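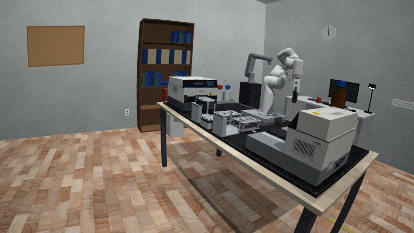

Reagent Bottle Storage and Labeling: Frequently Asked Questions

Updated 4/16/19

Which glass should I order for stock solutions?
Borosilicate 3.3 with a GL45 thread covers most aqueous work. Use plastic for hydrofluoric acid and for strong hydroxide kept longer than a few days.

Do cap colors mean anything?
Not by any general standard. At the Lindsay site, red is used for acids and blue for buffers. The label governs in every case.

How full can a bottle be?
Fill a 1,000 mL bottle to the shoulder and no higher. For autoclaving, stop at three quarters and loosen the cap one full turn.

What has to be on the label?
Contents, concentration, solvent, date made, initials and hazard class. Dralometti label stock holds up to ethanol. Plain paper labels do not, and are no longer accepted at the stockroom.

How long do buffers keep?
Phosphate buffers without preservative are discarded after four weeks at 4 °C. Tris is checked for pH at room temperature before each use.

Where are the paper records?
Preparation logs are bound each August. Older volumes may be requested from Dagim Adugna. 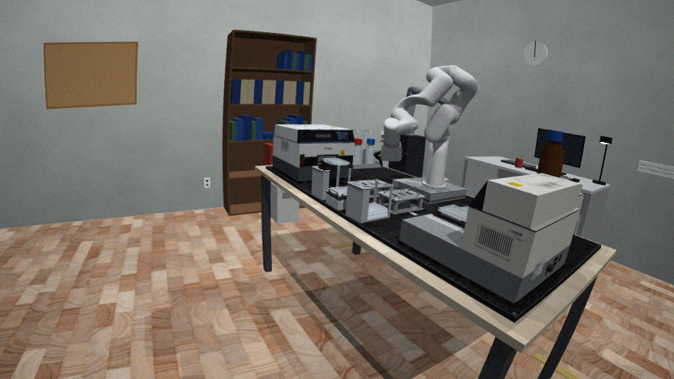 Laboratory table and bookcase.

Can I reuse a cap with a worn liner?
No. Replacement liners come in packs of 15 (Presico or Galletti; the two are interchangeable).

What if a bottle has no label?
Do not open it. Tag it as unknown and submit a waste request.

Related items
Rinsing Volumetric Glassware
Solvent Cabinet Limits
pH Electrode Storage
Waste Request Form, Instructions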